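Ticket 1581: Yard controller drops the points on the Matitz branch after a warm restart
Opened by: Oksana Polishchuk
Status: Closed, with one thing left over for June

Hello all. I'm keeping this as a running log because the last time we had trouble with the points I wrote it all on the backs of envelopes and then lost the envelopes. If you've just come in, the layout is the club's Firport and Matitz line, narrow gauge, sugar traffic mostly, loosely based on the sort of Caribbean plantation railway that ran cane down to a harbour and carried a few passengers when it felt like it. The control side is a Vurkel command station feeding the track, and a Boiko accessory board under the Matitz end that throws the points.

What happens: if I switch everything on from cold, all is lovely. If I stop the layout, have a cup of tea and start it up again without pulling the plug, the points on the Matitz branch go deaf. The panel says they've moved, the little lamp changes colour, and the blades haven't budged. Firport end is fine throughout. Locos run fine throughout. I put number 23 with a full rake of cane wagons straight into the mill siding because I believed the lamp, and it took me ages to get everything back on the rails.

First go. I did all the dull things. Pushed every plug home, wiggled every wire, swapped the cable between the command station and the board for the spare one in the drawer. No change. Cleaned the contacts on the point motors too, which they badly needed, but it made no difference to this.

Second go. I wondered whether the board was short of puff, as it shares a supply with the station lights and the mill. Unplugged the lights, unplugged the mill, tried again. Cold start good, warm restart bad, same as before. Then I put the board on its own supply altogether and (I got quite excited here!) it worked on the first restart. And then not on the second, or on any of the ones after that. So that was a red herring and a waste of a good supply, which is now back on the turntable.

Third go. Addresses. Each motor on the branch has its own address, and the board keeps a list of them that you can read back through the handset if you hold the button long enough. From cold the list is right. After a warm restart the board comes up with its factory list, so the panel is shouting at addresses the board no longer thinks it owns. Pull the plug, count to ten, plug it in, and the right list is back. I did it over and over until I was sure, and I am sure. Whatever it's doing, it hasn't forgotten the list, it's just looking in the wrong place for it when it hasn't been fully switched off.

I also tried telling the command station to wait a bit longer before it wakes the accessories up. There's a setting for that, two pages into the menu, and I took it as far as it would go. You end up with a long silence, then a click, then the same fault. I've put it back where it was.

So that's as far as I've got. I could write "always pull the plug" on a card and tape it to the panel, but we have running days with children at the controls and I don't fancy our chances. If anybody has met this on another layout please pipe up, however daft the idea.

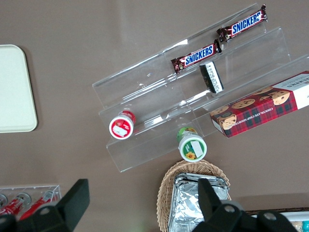 Zuweira Tetteh wrote back to ask which version the board was on, and whether I'd loaded the address list from the handset or from the computer. She had the same thing on her harbour layout, and hers only went away when she typed the list in by hand at the handset, one address at a time, and then saved it with the long press. Loading it from the computer looked as if it had worked but left the board keeping its list in the temporary part of its memory.

Well, that's exactly what I'd done. I loaded the lot from the computer over the winter, in one go, and was very pleased with myself for saving an evening. The version on our board reads 1502, and Zuweira says that's the one she had as well.

Fourth go. Wiped the list, sat on the floor under Matitz with a torch and a cushion and typed every address in by hand. I got one wrong and gave the coal siding the same address as the run-round loop, so for a while they both went over together with a great clatter, which was quite a nice effect but not very safe. Put that right, long press, beep, saved. Warm restart: points working. Tried it again: working. Left the whole thing on through a lunch break, stopped it, restarted it, ran number 23 up the branch and into the loop and back down to the harbour with the full rake on. Not a wheel off!

Miroslava Romaniuk asked if this means the Firport board will do the same to us one day. I went and looked, and no, that one was typed in by hand when it was first fitted, so it's been right all along. I've left it strictly alone.

Kyrylo Kravets wanted to know whether the lamps on the panel could be made to show where the blades really are, and not just what they've been told. They can, but it means a switch on every motor and a good deal more wire, and the panel is rather full already. I'd love to do it. I've put it down for June, when the branch comes up off its trestles for the new river bridge and we can get at the underside without lying on our backs.

Other bits, so they don't get lost:

The right address list is now on paper, in the blue folder with the wiring plan. Please don't load it from the computer, even if it offers.

The coal siding motor is a bit slow going back to straight. It gets there. I think it wants a drop of oil on the tie bar, and I'll do it when I next have the scenery off.

The spare cable is back in the drawer and it's fine. The old one is fine too, so now we've got both.

Checked again on 26th April with the whole branch running to timetable, several stops and restarts, and no missed points. Closing this one. Stefaniia Kostiuk has the key to the folder cupboard if you need the list and I'm not there.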